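Pièces de rechange automobiles - Foire aux questions

Comment commander une pièce pour un véhicule Nadetti ?
Les commandes s'effectuent par le formulaire en ligne ou au comptoir d'Usbridge. Le numéro de châssis complet doit être fourni, ainsi que l'année de première immatriculation. Les demandes incomplètes sont mises en attente et annulées si le client ne répond pas à notre relance.

Les modèles importés sont-ils pris en charge ?
Oui, pour la gamme Nadetti et pour les berlines Gumitz. Les véhicules à conduite à droite font l'objet d'un devis séparé, certaines références de direction et de planche de bord n'étant pas tenues en stock. Notre catalogue compte actuellement 687 références.

Une pièce d'occasion peut-elle être montée sur un organe de sécurité ?
Non. Les éléments de freinage, de direction et de retenue sont fournis exclusivement à l'état neuf. Les pièces de carrosserie, de garnissage et d'éclairage peuvent être proposées d'occasion, avec l'accord écrit du client.

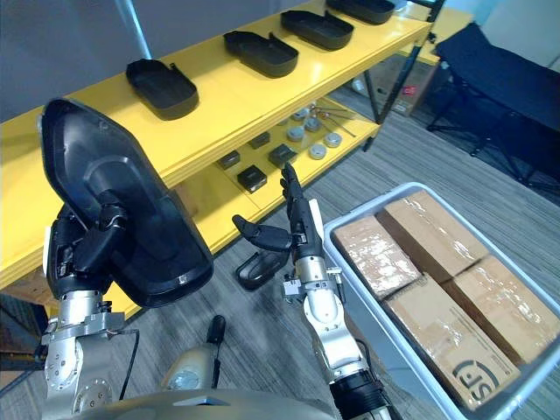 Service Pièces et Garanties - Nadetti Usbridge

Quelle est la durée de la garantie ?
Les pièces neuves sont garanties deux ans à compter de la date de facture. Les pièces d'occasion sont garanties quatre mois, hors main-d'œuvre. La garantie ne couvre ni l'usure normale, ni les dommages consécutifs à un montage non conforme aux prescriptions du constructeur.

Puis-je retourner une pièce commandée par erreur ?
Le retour est accepté dans les quatorze jours suivant la réception, sous réserve que la pièce n'ait pas été montée et que son emballage soit intact. Les composants électroniques descellés ne sont ni repris ni échangés. Les frais de renvoi sont à la charge du client, sauf erreur de notre part.

Faut-il verser un acompte ?
Un acompte de 100 euros est demandé pour toute pièce commandée spécialement. Il est déduit de la facture finale - il reste acquis au service si la pièce n'est pas retirée dans le délai indiqué sur l'avis de mise à disposition.

Que devient la pièce remplacée ?
Elle est remise au client sur demande formulée avant l'intervention. Les pièces soumises à consigne, notamment les alternateurs, les démarreurs et les étriers, doivent être restituées complètes et vidangées le cas échéant.

À qui adresser une réclamation ?
Les réclamations sont à envoyer par écrit à Mme Aniela Kubiak, responsable des garanties, avec une copie de la facture. Pour les dossiers relatifs aux véhicules Gumitz, l'interlocutrice est Mme Macarena Cáceres.

Tarifs et conditions applicables à partir du 26 octobre.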